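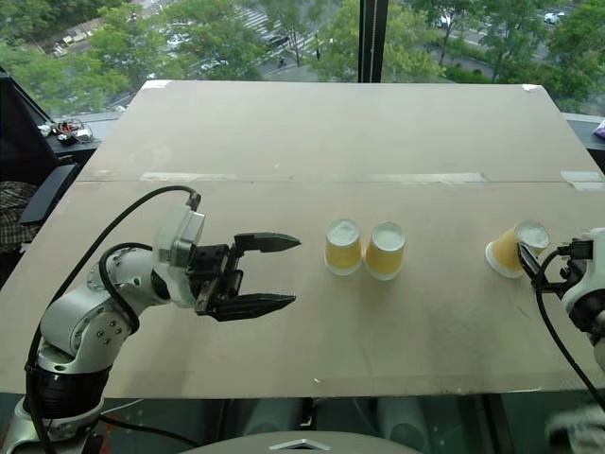

The Tulach Rules are a set of good practice rules for two-armed robots that handle light objects on a table. They were first written in April by the Kestirus workshop and are now kept by Osagie. The present edition has 17 rules and is dated 28/07/2024.

Scope

The rules cover cups, small boxes and similar things. Heavy loads are treated in a separate text, the Tostgate Code.

Main rules

Only one arm may enter the shared middle area at a time, except when the task needs both. A gripper must be open before it comes near an object. Cables must have enough free length for the full movement of the arm. Joins in the table cover should be taped flat. An object that has fallen over is recorded before it is picked up.

See also

Tostgate Code
Shared work area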